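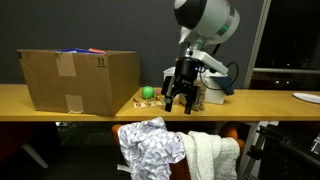 An open cardboard box on the long table, with a robot arm above it.

Site visit: laser scanning and model checking at the Pendgate yard, Dorkton

October 10, 2019

The Pendgate yard assembles mechanical risers and corridor service modules for hospitals and student housing. It opened its doors to outside contractors for one day, and I went mainly to see how the firm compares its finished modules with the design model before they leave for site.

The yard has two assembly halls and a covered loading area. We started in the smaller hall, where riser modules are built lying on their sides in steel jigs. Each frame is welded elsewhere and arrives painted. Pipework goes in first, then ductwork, then cable tray. Insulation is fitted last, after the pressure test, and the scan is done between those two steps so that bare pipe is measured instead of lagging.

Scanning is handled by a team of 4 under Chia-jung Shek, the survey lead. A terrestrial scanner is set up at fixed floor marks, and the separate scans are registered against targets bolted to the hall columns. The column targets are resurveyed each August, when production is at its lowest. A full module takes 18 minutes to capture. Registration and cleanup take longer, and most of the discussion during the tour was on that part of the job.

The point cloud is loaded into Enix, the checking software the yard adopted after its previous package was withdrawn. Enix compares the cloud with the fabrication model and colors each surface by deviation. Anything past the set tolerance goes on a list with a location, a part number and a screenshot. Shek opened the list for a corridor module finished the day before. It held nine items. Five were cable tray brackets fixed one hole over from the modeled position, which the yard accepts if the tray itself is in line. Two were flanges out of rotation, and those had gone back to the pipe fitters. The remaining two were gaps in the cloud behind a duct, where the scanner had no line of sight, and had to be measured by hand.

The yard has scanned 2,094 modules so far. Of these, 1,345 passed with no item on the list other than brackets. Shek was careful to say that the figures cover three different tolerance settings and should not be read as a single series. Connection points are now held to a tighter value than mid-span pipework. Earlier jobs used one value throughout.

In the larger hall we were shown the Jarman frame, a steel portal that stands in for the next module along. Each corridor unit is rolled up to it and the open pipe ends are offered to a drilled plate. It is a plain go/no-go check and predates the scanning. I asked if it would be retired. The answer was no, as the plate catches sprung pipe ends that look correct in the cloud when the module is resting on its jig but move once it is lifted.

The last stop was the loading area. Lifting points are marked in the model and painted on the frame, and the crane supervisor has the sheet on a tablet. Modules are shrink-wrapped and tagged with a code that opens the scan record. Two of the visitors tried the code on their own phones and got a login page - site crews need an account, and the yard issues these per project.

Questions ran over by half an hour. Most were on file size and who holds the point cloud after handover. Pendgate keeps the full cloud and gives the client a thinned copy with the deviation list. Full data can be requested, at a charge for storage media.

Visitors should bring their own safety boots, as the loan pairs ran out early. Parking is on the north side, past the weighbridge.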